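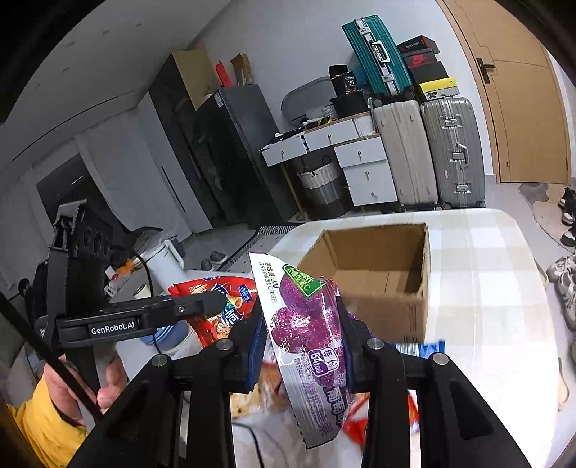 Grape pouch held between both fingers, box open to the right.

The Narrow Fingers

Last updated: October
Print this page | E-mail this story

The trial sheet listed two finger sets, wide and narrow, and one object class, flexible pouches. Zolladik wanted a recommendation by Wednesday. The operator had the narrow set on the right hand and had logged 19 grasps before lunch.

A grasp counted if the pouch stayed put for three seconds. The wide fingers from Mastex passed this easily and failed at the box, where they caught the flaps. The narrow ones cleared the flaps and creased the foil. The sheet had a column for slip and none for creasing, so the operator wrote the creases in the margin.

At 2:40 the office in Prerbridge called.

"Which one is better?"

"At what?"

"Overall."

The operator looked at the log. The previous team, at Alvarado, had recorded 2,309 grasps and recommended the wide set. Their objects had been wooden blocks. They had not used a box.

"Narrow, if the pouches go in a box," the operator said. "Wide, if they stay on the table."

"The form takes one answer."

"Then send a longer form."

The line was quiet for a while. Somebody in Prerbridge was typing. The operator closed the fingers on the grape pouch again, low on the seal this time, and counted to three.

"What's the margin for?" the office asked.

"Creases."

"Do we care about creases?"

"Ask whoever buys the grapes," the operator said, and entered the next row.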